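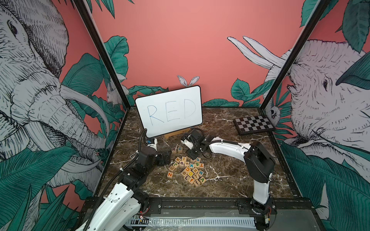

Robotics Software · 9 min read

4. Task state and planning

4.1 Task definition

The spelling task asks the system to read a short word from an upright board and to set out lettered blocks in the same order on the table. The word is handwritten and may change between trials, so the target cannot be stored in the plan. Blocks begin in a loose pile. Some lie with the painted letter facing sideways, and several letters occur in both cases.

All trials reported in this section were run with Carnex, our planning and execution layer, on a bimanual cell with both arms mounted along the front edge of the table. Carnex was first put to use in March 2022 for sorting tasks, and the state model described below was added afterwards. Earlier versions held the goal as a fixed list of poses, which did not carry over to a goal that must be read at run time.

4.2 State model

The state held by the planner has three parts. The first is the target string, read once at the start of a trial and then locked. The second is a set of block hypotheses, each with a pose and a probability for every letter and case. The third is the row, an ordered list of slots in front of the board. A slot is either open or filled, and a filled slot holds a pointer to one block hypothesis.

The target string is locked because the arms may pass in front of the board during a reach. In early runs the reader was called at every cycle, and a forearm across one letter was enough to shorten the word. The lock removes this fault at the cost of missing a real change to the board during a trial, which we do not allow for here.

Block hypotheses are updated at every cycle, but a hypothesis is never deleted while a gripper is within the keep-out distance of its pose. Without this rule the tracker dropped blocks hidden by the fingers and then added them again under new labels. The planner treated these as new blocks and, in the worst case, chose the same block twice.
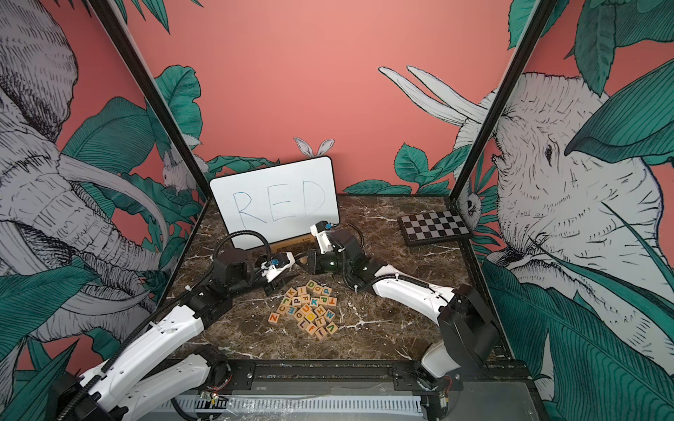

Figure 3. Bimanual cell with the target word RED on the board, the block pile in front of it and the two grippers on either side.

4.3 Arm assignment

Each pick is given to one arm. The cost of a pick is the sum of the joint-space path length, a penalty for crossing the centre line of the table, and a term for letter uncertainty. The crossing penalty matters most. The grippers face each other over a small shared region (Figure 3), and plans that let both arms enter it at once spent much of their time waiting on the collision check.

We use a single token for the shared region. An arm must hold the token before its wrist may enter, and it gives the token up once the wrist has left. The other arm may still move outside the region, for example to a viewing pose. This is a crude rule – it rules out some plans that are safe – but it is easy to test and its failures are easy to read in the log.

Motion queries are passed to the Hitska solver with a limit of 2000 samples. If no path is found the block is put to the back of the queue and the next candidate is tried. We also tested the Dosance solver, which gave smoother paths in open space but was harder to stop cleanly between waypoints.

4.4 Replanning

The planner was run on 337 logged starting states, of which 167 contained at least one block needed for the target with its letter not visible from the fixed view. In those cases the plan starts with a wrist view from the arm that does not hold the token. After 11 failed cycles the trial is closed and marked as unsolved.

Replanning is triggered by a change in the row or by a shift in the best letter estimate of the block being approached. A change elsewhere in the pile does not trigger it. Small contacts move nearby blocks often, and replanning on each such shift made the arms hesitate above the pile.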